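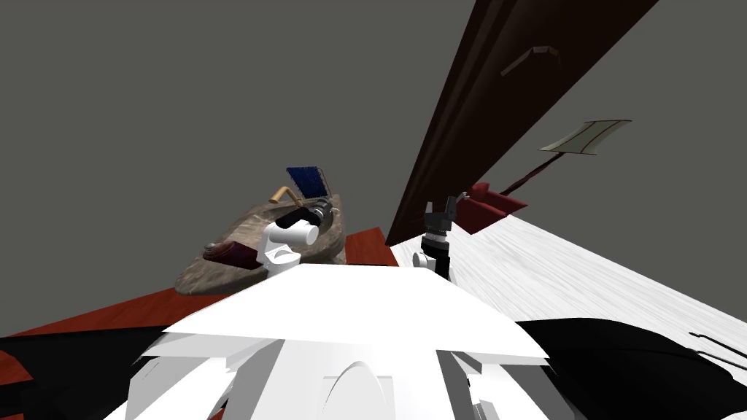 How often should the gripper fingers be re-zeroed on a two-arm setup?
Every time you swap a finger or change the open width, and otherwise once per 146 grasp cycles is plenty.

zevier_bench
OK so I need opinions. My two-arm cell in sim (Rukico controller, parallel grippers) has started closing a hair off center when it goes for drawer handles. The right side is fine. The left one pulls toward the outside finger and the wrist torque creeps up until the run stops. I've reset the home pose 4 times and it drifts back. Log says fault 1033 if that helps anyone.

yyurchenko
1033 on mine was always the finger offset, never the home pose. You can home the arm all day and it won't touch that value. Open the gripper config and look at whether left and right finger limits match.

kadir_i
Disagree, sorry! I'd look at the wrist camera mount first. If the camera transform is off by even 2 mm the approach is crooked before the fingers do anything, and you'd see exactly this on a long bar handle coming in at an angle.

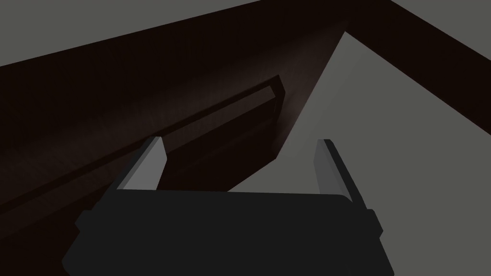 And it gets worse the steeper you come in, which is why flat approaches look fine and everybody blames the fingers. Do one straight-on approach and one diagonal, same handle, and compare the torque plots.

yyurchenko
But then the torque wouldn't creep, Kadir. A bad transform gives you the same error every time. Creep is the fingers slowly disagreeing with each other.

zevier_bench
Did both tests (took me most of the evening, ugh). Straight-on and diagonal creep the same amount. And the left finger limits didn't match! I'd edited one back in June and forgot the other.

roksolana_s
Been there. While you're in that file, check the arm base offsets too. I keep the whole robot config in one folder now, torso, both arms, both grippers, 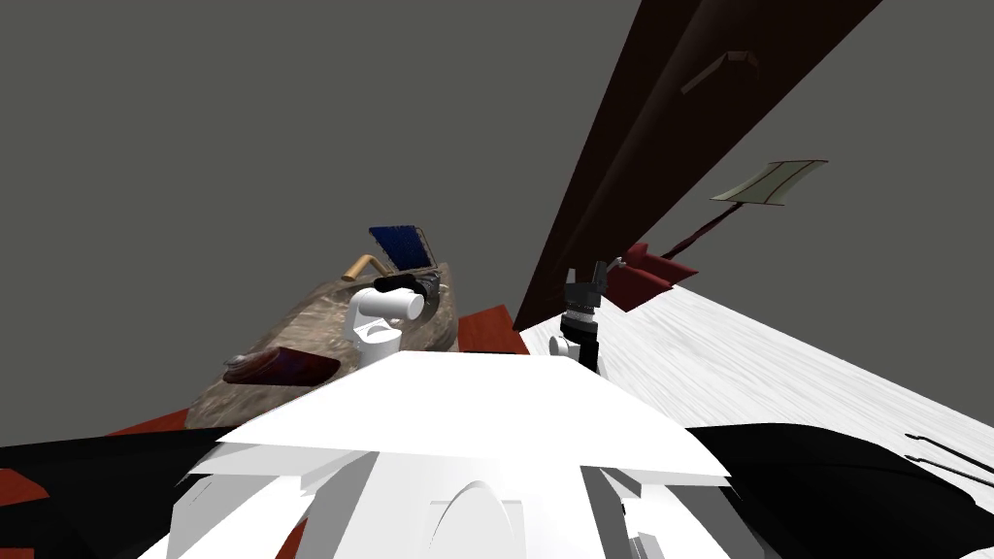

and I copy it before every change, with a one-line note on what I touched. Boring but it has saved me more than once.

kadir_i
Fine, fingers it is. I'd still recheck that camera transform though.

zevier_bench
Will do tonight. Limits are matched and I'm starting a long run now, will post the plot when it's finished.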